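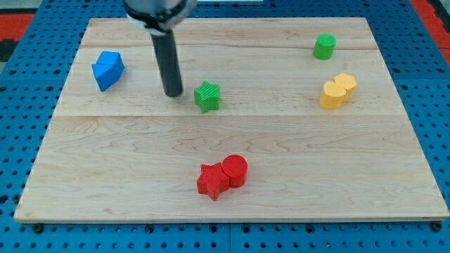

Colored blocks on the maple board, with the arm's rod just above the wood.

Block pushing moves to remote control

The tabletop bench at the Stakow lab spent most of August on one job: teaching the arm to push small plastic blocks from place to place on a board. It has a plain black rod for a finger and nothing to grip with, so everything it does to a block, it does by leaning on it.

Earlier in the summer we showed it the task by hand. One person held the arm by the wrist and walked it through each push while the joint positions were recorded. That was quick to set up and anyone could do it after a few minutes of practice. The trouble was in the video. Hands and sleeves were in most of it, and the policy we trained on those recordings did poorly once the people stepped back.

We have now switched to remote control. The operator sits at a second desk with a small hand controller and watches the board on a screen. The Movum software turns hand motion into motion of the rod tip and keeps the height fixed during a push, which has saved the wood a good many scratches. Each demonstration is capped at 40 seconds. If the operator loses a block over the side, the recording is thrown out and started again.

So far we have kept 334 demonstrations. The instructions are short and written the way a person would say them: push the green star next to the blue block, bring the two red pieces apart, move the green cylinder down to the yellow ones. Separating blocks is the hardest. The star shapes turn when they are pushed off center, and new operators tend to chase them across the board. Going slower helps, and so does backing the rod away and coming in from a different side -- we ask people to leave those corrections in, as the arm will need to make them too.

The blocks are sorted by color often enough that we were worried the arm would learn the color and ignore the shape. Operators now get instructions that name both, and they mix the board up between recordings.

The next round of training will use the full set, with 30 demonstrations held back for testing. Bassi has offered time on its machines for this, and the data will be shared with the Testura group in the same format as last year's drawer recordings.

We are looking for more operators. A session runs 100 minutes with a break in the middle, and no background in robotics is needed. Left-handed people are especially welcome, as nearly all the recordings to date were made right-handed. The sign-up sheet is on the door of the bench room.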